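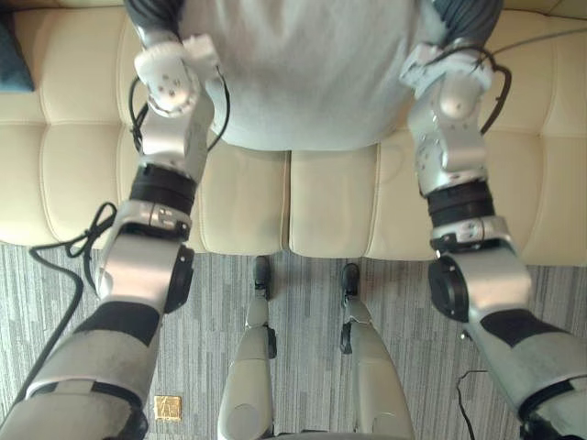
Textiles in the Home, Unit 4: Knits, Wovens and How They Behave
Notes to go with the second lecture

Welcome back, everyone, and thank you for the very lively discussion last time about wool socks (I had no idea there were so many strong feelings in the room). These notes cover what we got through in class plus a little that we didn't, so please do read to the end before you start the worksheet.

How a woven cloth is built

A woven fabric has two sets of yarns. The warp runs the length of the loom and is held under tension, and the weft goes across it, over and under. In a plain weave that's one over, one under, all the way along. Bedsheets, canvas and most shirts are made this way, or in some close relative of it. Pull a woven cloth along either set of yarns and you'll feel it hold firm. Pull it on the diagonal - the bias, as dressmakers call it - and it gives quite a lot, and that is why a bias-cut skirt hangs so differently from a straight one.

How a knit is built

A knit is made of loops. In weft knitting, the kind most of you have seen done by hand, one yarn travels back and forth, and each new loop is drawn through the one below it. Loops can change shape. Tug a sweater sideways and they get wider and shorter; tug it lengthwise and they get narrow and tall. The yarn itself may hardly stretch at all, even though the cloth stretches a great deal. Do try this with a piece of string and a pencil if the drawing on the board went by too fast!

Warp knitting is the other family, where many yarns run up the fabric side by side and loop into their neighbors. It tends to be steadier and doesn't run the way a weft knit can. Lace curtains and a good deal of swimwear belong here. Ngọc Đàm will bring the Tamberg samples to lab so you can compare them under the magnifier.

Gauge

Gauge is the number of stitches over a given width. My own test swatch has 14 stitches across the marked square, and the yarn came in a ball of 200 yards. A bigger needle with the same yarn gives larger loops, a softer drape and a fabric that sags sooner. Write your gauge on the tag before you wash the swatch, and again after it has dried flat.

Care

Heavy knits are better folded than hung, as the weight of the piece drags on the loops at the shoulder. Throws can live over a chair or in a drawer, whichever suits the house. For wool, use cool water and very little rubbing: the scales on the fibers catch on each other with heat and movement, and the cloth felts. Lorna Chisholm's chapter on felting, from page 70 of the reader, explains this far better than I managed at the end of the hour.

For next time

Read the Chisholm chapter and finish the swatch worksheet. Kilian Hauser has lab hours in room 221 until four o'clock, and he has spare needles. Fiber burn tests come next, so hair tied back and no loose sleeves, please.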